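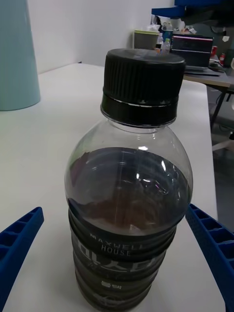

Bottled coffee on the white table.

About Us

Hi, and welcome to Karkthorpe Kitchen School! I'm Mei-kuen Fung, and if you've booked a class with us you've probably already had an email from me with too many exclamation points in it. I teach most of the dough classes, I write this website, and I'm the one who answers the phone if you call before nine in the morning.

We teach people to make dumplings, noodles, steamed buns and flatbreads from scratch. The school takes its name from Karkthorpe, the street we're on, and we've been in the same building since the beginning, up the stairs over the shoe repair shop (green door, ring twice, the first ring never seems to work).

How it started

I learned to fold dumplings from my grandmother, who didn't own a measuring cup. She'd pour water into flour until it "looked tired," and I spent a good part of my twenties trying to work out what tired flour looks like. I was doing payroll for a flooring company at the time. On weekends I made dumplings for whoever would eat them, and people kept asking me to show them how, so I did, at my own kitchen counter, with two friends elbowing each other over one rolling pin.

One of those friends was Leopoldo Robles. Leo had been a line cook for years and was tired of working nights (tired like the flour, I suppose). He looked at my wrappers and told me they were too thick in the middle. I told him they're supposed to be thicker in the middle, that's what keeps the bottom from tearing when you steam them! We argued for most of an evening and by the end of it we'd more or less decided to rent a room and teach. He still rolls his thinner than I do. You'll get both versions if you take the long class.

Our first course had 12 people in it and not nearly enough steamers. We borrowed some from a restaurant down the street called Meng, and the owners were so nice about it that we still buy our chili oil from them.

What we teach

The dumpling class is the one most people start with. You'll make a hot water dough and a cold water dough and feel the difference between them, which I could explain all day but your hands will get in a minute. Hot water dough is soft and a bit stretchy and forgiving, so it's lovely for potstickers. Cold water dough is springier and stands up to boiling. We make a pork and cabbage filling and a mushroom one, and we salt the cabbage and squeeze it out properly, please, even though your forearms will complain. Watery filling is behind most of the sad dumplings people email me pictures of.

Noodles are Leo's department. He teaches knife-cut and hand-pulled, and I should warn you that the hand-pulled class goes through a lot of flour and a certain amount of it ends up on the floor. Beginners are welcome. Some people get it on the first try and some people go home with a bag of thick, knobby noodles that taste great anyway.

Steamed buns are taught by Ka-ming Huang, who came to us as a student and kept coming back until we gave him an apron with our name on it. He's patient in a way I'm not. If your dough is slow to rise he'll just put a damp towel over it and start telling you about proofing in winter, and before you know it the dough has doubled.

Then there's flatbread, with Ilídio Rebelo. It runs in the cooler months only, as we have both ovens and all the burners going and that room gets toasty. Scallion pancakes, a potato-stuffed griddle bread, and a corn bread from his side of the family that has nothing at all to do with the rest of our menu and is always the first thing gone.

The room

We have space for 18 people at a class and we don't squeeze in more than that. I've been to cooking classes where you stand at the back and watch somebody's elbows. Everybody gets their own board, pin and bench scraper, and you'll share a stove with one other person.

The big mixer is a secondhand Rustar that makes a noise like a truck going up a hill. We only use it for the bun dough. Everything else is done by hand, mostly for the reason that I like it that way, and also you probably don't have a Rustar at home.

There's always something to drink, hot tea for sure. You're welcome to bring your own, too. We sit down and eat what we've made at the end of every class, so come hungry, and bring a container with a lid that fits! We do sell boxes at the desk if you forget.

Our flour (yes, it gets its own section)

People ask about this more than anything. We use a medium protein all-purpose for dumplings and a stronger bread flour for pulled noodles, and the buns get a softer, lower protein flour so they come out white and fluffy. You can make perfectly good dumplings with whatever's in your pantry. Start with a little less water than the recipe says, let the dough rest under a bowl for half an hour, and then decide if it needs more. It usually doesn't.

We weigh everything in grams. A standard batch of dumpling dough for one student starts with 350 grams of flour, and that number is written on the wall over the sink in marker, where I put it in a hurry once and never managed to scrub it off.

Private groups and kids

We do birthdays, office outings and the occasional very competitive family reunion. Tin-yau Yuen looks after the private bookings and he's much better organized than I am, so write to him first and copy me if you like. Kids' classes run during school breaks, starting in April. Children need to be tall enough to see over the table, or happy to stand on a step stool.

If you have an allergy, tell us when you book. We can swap out sesame, shellfish and egg without any trouble. Gluten is harder! There's flour in the air here from morning to night, and I wouldn't feel right telling you otherwise.

Come and visit

You don't have to book to stop by. If the green door is propped open we're prepping, and you're welcome to come up, look around and ask me things. Leo will probably hand you something to chop.

See you soon,
Mei-kuen

41 shares | 2 comments

Recent posts
Why your potstickers stick (and what to do with the pan)
Fotatar rolling pins: the skinny one or the fat one?
Leo's knife-cut noodles in tomato and egg
Can I freeze bun dough?
Kids' class dates for spring break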